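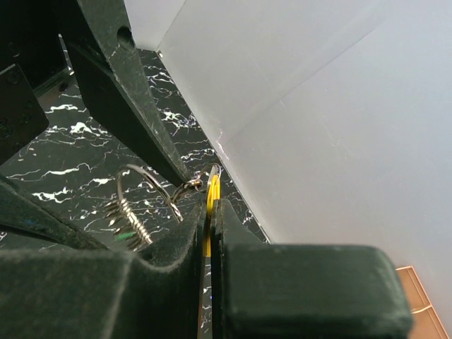
Texto: Gladys Waweru | Objetos | 26 dic 2019

Un llavero de aro grande concentra en un solo punto todo el peso del manojo. El aro metálico no es problema mientras el cierre conserve la tensión; los fallos suelen empezar en las piezas intermedias, es decir, eslabones, conectores y anillas de alambre fino.

En el taller Drandano, dedicado a la cerrajería de comunidades, se pesaron en noviembre los manojos de los clientes. La media fue de 165 gramos y el más pesado alcanzó 211. A partir de unos 3 milímetros de holgura en el cierre, el taller sustituye el aro.

La etiqueta plantea otra cuestión. El amarillo se distingue bien entre piezas plateadas y sobre un tablero veteado en blanco y negro, pero la anilla que la sujeta es casi siempre el elemento más débil. Conviene que cuelgue de un conector propio, separada de las llaves.

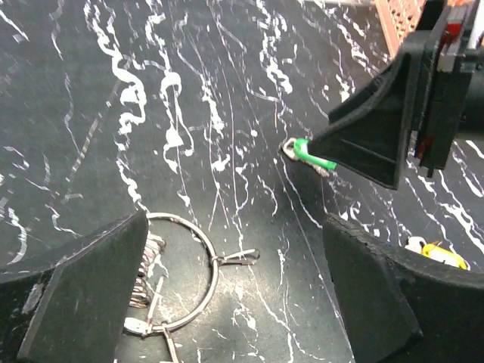
Los clips alargados añaden longitud y hacen palanca sobre el aro. Drandano recomienda dejar uno, revisar su apertura y retirar los demás. También aconseja apoyar el manojo plano al inspeccionarlo: así se separan las anillas superpuestas y se localizan las deformadas. La revisión completa lleva cinco minutos y se repite cada año.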